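Ticket 106: Snack sorting episodes rejected at upload
Project: Grareck home tasks
Opened by: Tiziana Bellini
Date opened: October 3, 2026
Status: Open, waiting on second batch
Priority: Normal

Problem
Of 60 episodes recorded for "put packaged snacks in tray," 45 passed the automatic check and the rest came back with the same code, "grasp not confirmed." The upload tool (Yakubu) gives no timestamp with that code, so each one had to be opened by hand.

Setup
Bedroom site, one table, patterned cloth with a teal runner. Snacks start in a heap, tray to the right of it. Hand-held grippers, blue pads. The task text reads: "Pick up each snack and place it in the tray."
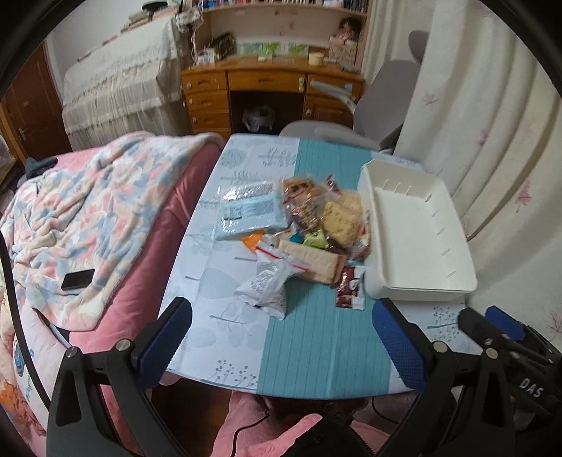 The calibration file was my first guess, so I ran the finger width check again. Fully open and fully closed both read correctly. I uploaded one rejected episode a second time without changing anything and got the same code.

Next I went through the rejected episodes one at a time. In nearly 9 of them the width signal looks fine until the fingers close on a thin wrapper. Then it drops to the same value as an empty close, and Yakubu marks the grasp as missed. The video shows the package being lifted.

Update 1
Asked Stollico support if the threshold can be set per task. They said it can, but the change applies only to new uploads. Old episodes have to be sent again under a new batch name.

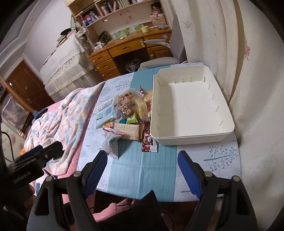

Start layout is the other thing I want changed before we record more. The labeling guide says every item must be clear of the container at the first moment of an episode, and Skulleo reviewers do enforce it. Some of our starts don't meet that. The pile is partly pushed against the left wall of the bin, and a clear package of tan food is touching it. Small packets in the middle, like the lime-green one, also have larger items close around them, so a first grasp can easily catch two things.

Update 2
Lowered the threshold for this task and sent five of the rejected episodes under a new batch name. Four passed. The fifth failed on a different code (late start), and I have left it out.

To do
Resend the remaining rejected episodes.
Add a line to the task sheet: leave a hand's width between pile and tray.
Ask Stollico for timestamps with the grasp code. We first requested this in January.

Leaving the ticket open until the second batch clears.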